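The Return of the Soup Supper

In Lisanbridge, a river town with one main street and two grocery stores, the fall soup supper used to be a fixture. It went away when the old grange hall closed. In September it came back in a different form: people cook at home, set their own tables and eat at the same hour.

The idea came out of a mailing from Cetatero, the town's food co-op. The co-op had planned a harvest dinner in its parking lot and dropped the plan in late summer. In its place it printed a recipe card and a shopping list, and offered a bag of vegetables at cost to anyone who signed up. It had 200 bags to give out. By the closing date, 114 households had put their names down.

The recipe was plain. It called for leeks, potatoes, carrots, barley and a ham bone, with a note on leaving out the bone. The card said the soup would feed four with some left for lunch. Several cooks said it fed six.

Soup had been the obvious choice. It holds well on the stove, and nobody has to carve anything. It is also what the grange served, out of two steel pots, with bread and butter and a slice of pie. People who grew up in the town remember the pie better than the soup. 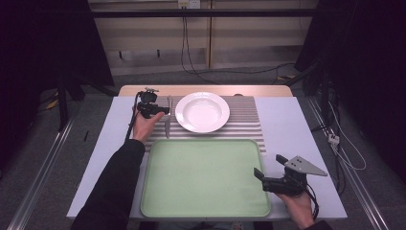 A wide-rimmed soup plate and a table knife on a striped placemat.

The older cookbooks in the Lisanbridge library give a good deal of space to soup suppers. Most treat them as a way to feed a crowd cheaply at the end of farm work. One church collection from Flidbridge, across the river, has 2 recipes for split pea on facing pages and no word on which is better. Bread gets more attention. The Flidbridge cooks wanted a dense loaf that could be buttered to the edge without tearing.

Butter is where the two towns part ways. In Flidbridge it went on the table salted and soft. In Lisanbridge it was served cold, in slices.

The co-op's bread came from Rao, a bakery that opened in the old feed store and sells mostly rye. It baked through the night before the supper and sold out by midmorning. Anyone who came later had to make biscuits.

Supper was at six. Some families put a radio in the window. On Mill Street a few people carried folding tables into their front yards and called across the hedges until it got dark.

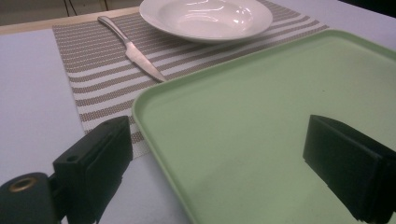 One Mill Street neighbor said she had missed the noise of the old hall more than the food, and that eating at six with the windows open gave her a little of it back. She would like a bigger pot next time, and pie.

Cetatero is taking names for a second supper, with squash in place of the leeks. The sign-up sheet is at the register and closes on 31 October 2020.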